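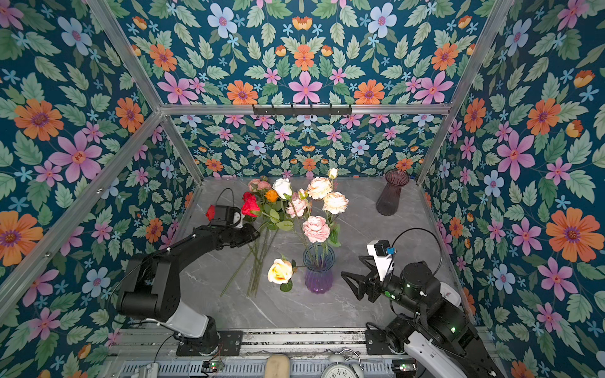
Figure 3. Floral wallpaper with orange and pink flowers on a deep teal-blue ground, the pattern printed at a larger and a smaller scale.

4.2 Pattern scale and reported regret

Respondents in Sturnbridge were asked to rate their living room wallpaper twice, once in the month it was hung and again 15 months later. Of the 1,482 households that answered the first survey, most were delighted. The second survey drew shorter answers and more underlining.

Large florals (see Figure 3) lost the most ground, although their owners were also the least willing to take them down. Several described the paper as "cheerful" in both surveys, with a noticeable change in tone. Small repeats aged better, mainly by being forgotten - two households left the pattern question blank and wrote that they would have to go and look.

We had expected background color to matter more than it did. Dark grounds scored slightly below pale ones in December and level with them in June, a result we attribute to December. The Skandness sample, discussed in Section 5, shows the same dip.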